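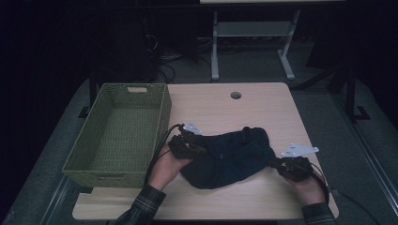

September: jump and sprint set-up before the Bristano under-18s

Aim for today was to get the jump plate and the timing gates to agree with themselves before the squad comes in. Last time we had two sets of sprint times that couldn't be compared with each other and I spent most of an evening trying to rescue them. Couldn't.

Jump plate (Nero)

Switched on at 9 and left to warm up while I did the gates. Zeroed it with nothing on it, then put the check weights on. It read 641 N, took them off, back to zero, put them on again, 641 N. Moved the stack into each corner in turn. Front left reads a touch low, the same corner as before. Levelled the foot with the thin shim and it came up. I've taped the shim in place so please leave it there.

Sampling rate was still set to the slow option from the balance work. Changed to 2,000 Hz and saved as the default for jumps. If you use the plate for balance, load the balance profile and don't edit the jump one.

Barış Erdem did the practice jumps for me. Hands on hips, quiet standing first, then dip and jump. Two of his early ones had to go because he was still moving when the recording started and the software took his sway as his standing weight. That throws out the take-off speed and gives him a jump he would be very proud of. We need to make people stand still for longer before the call. I'm going to say "still", wait, then "go", and bin any trial where the line isn't flat before the dip.

Landing with bent knees still fools the flight-time height. The height from the force trace isn't affected. We'll report the force one only and keep flight time in the file for anyone who wants to look at it. 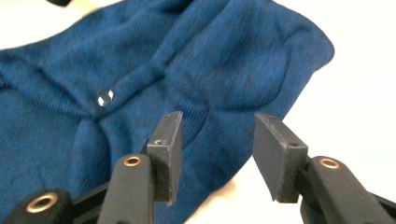 Jump heights for the coaches have always been given next to the reach test, and the two don't match well. Part of it is the reach itself. Players stretch more on the second go once they see what their mate got, and the shoulder comes up with it. Heels down, shoulder against the wall, take it twice, use the higher. The other part is clothing. Some of them turn up in layers and keep them on, and anything like the blue knit, with a button and fabric gathered up in ridges around it, makes a poor base for the waist belt. The belt sits on the folds and can slide on the way up. T-shirt and shorts for the belt trials, and tops go in a pile away from the plate. I'll add it to the sheet that goes home with them.

Timing gates (Valdovinos)

Set the beams at 900 mm from the floor. The old note says "hip height", which is no use when the tallest lad and the shortest one are running through the same pair. One height for everyone, and write it on the sheet.

Start line is half a metre behind the first gate, taped. Front foot to the tape, no rocking. I ran through slowly a few times to see what would break the beam early. A swinging arm does it if you lean a lot at the start. Barış got it to trip with his hand on one run in five or so, always when he started from a very low position. Watch for it with the quick ones.

One ten-metre run of his came out at 2,086 ms, well slower than the rest. Checked the log and the first gate had tripped before he set off, most likely his hand again. Marked as void, left in the raw file.

Battery in the far gate is poor. It showed full, then dropped to one bar by late morning. Put it on charge and swapped in the spare. The spare has the cracked clip, so don't lift the gate by the top.

Files

Everything goes into Flolik under the squad name, then test, then player number. No player names in file names. The export still puts the decimal comma in if the laptop is on the wrong region setting, which then turns the jump heights into nonsense in the spreadsheet. Set it to UK before opening anything. I lost a good half hour to this in the spring.

Left to do

Print new sheets with the beam height, the still-then-go wording and the clothing line on them.

Order of stations: weigh and reach, then jumps, then sprints. Jumps must come before sprints for every group, even if the jump queue is long.

Ask Bristano whether the goalkeepers are coming with the others or on their own. If they come on their own I'd like to try the arm-swing jump with them as well.

Check the corner of the plate again after it has been walked on all morning.

Find the other tape measure.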